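Hurton swap shelf gets rules, loses none of its mugs

1/23/23 - The swap shelf in the back hall of the Hurton library has been given a set of rules, three years after it was given a shelf.

The arrangement used to be simple. You left a thing you didn't want, you took a thing you did, and the two sides were supposed to balance. They never have. Hurton is generous with what it leaves and picky about what it takes, and by the end of last July the shelf had spread to two tables and part of the corridor leading to the restrooms.

Under the new rules, posted next to the coat hooks, each household may leave 5 items a month. Anything still there after 32 days goes to the thrift store on Ekwueme Street, which has asked the library to please call first. Mugs are covered in a separate paragraph. There is now a limit of one mug per visit, and it has to have a handle.
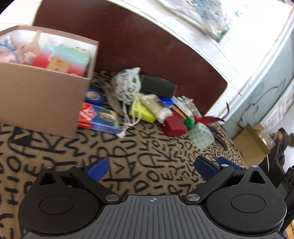
Small household items lined up on printed fabric, with an open cardboard box to the left.

Leonor Carrilho, who wrote the rules, said she had tried to keep them to a single page and had managed it by using a smaller font. She turned down a proposal for a points system, under which a working toaster would have been worth six paperbacks. "We would have spent the whole winter arguing about hardcovers," she said.

Also off the list from now on are single shoes, opened spices, candles burned more than halfway and any jigsaw puzzle with a note on the lid saying "I think it's all there." Board games can stay if the dice are in the box. Phone chargers can stay if the person leaving them knows what they charge, a condition that has already cleared most of a drawer.

The library doesn't plan to check anybody's count at the door. It will rely on a sign-in notebook, which in its first week collected 6 names and a recipe for bean soup.
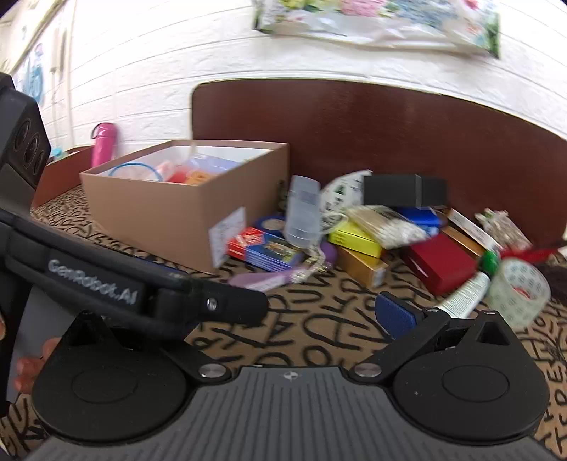

Bernardo Carvalho wrote in to say that five items a month is plenty for most people but hard on anyone emptying a parent's house, and he would like to see a yearly limit in its place. He has a fondue set he is willing to hold back until the matter is settled.

Carrilho said she would look at it in the spring. For now the shelf is open whenever the library is, and the corridor to the restrooms is clear again - apart from one exercise bike, which arrived before the rules did and is considered exempt.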